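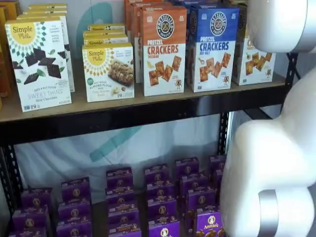
Upper shelf, snack bay: Simple Mills and Pretzelized boxes on a wood-look surface with a black front beam.

Snack Bay Reset, Flostelside Store - Gallery and Notes

The snack bay at Flostelside was reset in July to the layout drawn up by Jana Steinbach at the Zokasville office. The bay uses black metal shelving with tan decks. The store carries 2,777 lines in a sales area of 3,000 square feet, so the boxed snacks get a single bay and each product gets a narrow slot. The captions below follow the order of the layout sheet.

Sweet Thins, Mint Chocolate
Simple Mills, seed and nut flour. Tall white box with a thin yellow top edge. More of the same box stand directly behind the first. Tall boxes are placed narrow side to the aisle only when the slot is under the width given on the sheet. In this slot they face front.

Almond Flour Bars, Soft-Baked
Simple Mills again, in the shorter bar box, yellow on top and white on the front. Three more bar boxes stand in line behind the front one. The bars are a separate item on the sheet and do not share a slot with the thins, although the sun logo is the same on both. Refill from the back and bring the older date forward.

Gap between thins and bars
Bare deck between the two products. The sheet allows a gap here. Do not fill it with a second row of bars, as the shelf count at close is taken by slot.

Pretzel Crackers, Cheddar
Pretzelized, orange over white, near the center of the upper shelf. It is one of the tall boxes on this level, so the shelf above must be set to clear it. Check clearance with a full box in hand before locking the clips. An empty display box flexes and gives a false reading.

Front beam
Thick and black, running along the front of the tan deck. Price strips for this bay are cut to 300 mm and go on after the boxes are in place. Strips from the old Lukoševičius set are a different depth and should be returned to the stockroom.

Lower level
Boxed snacks in rows, same method as the upper shelf: one product per slot, front box flush with the edge. The lower level is filled second - working top down keeps dust off finished rows.

Facing check
Kadri Grigaitė does the check at 10 in the morning and again before close. A box that leans is straightened, and a box with a crushed corner goes to the markdown cart. Turned boxes are squared to the beam. Fronts are not wiped with spray, only with a dry cloth.

The same layout goes to Sekaswood next. That store has a shorter bay, and the slot widths on its sheet are still being worked out. Questions on either sheet go to Jana Steinbach.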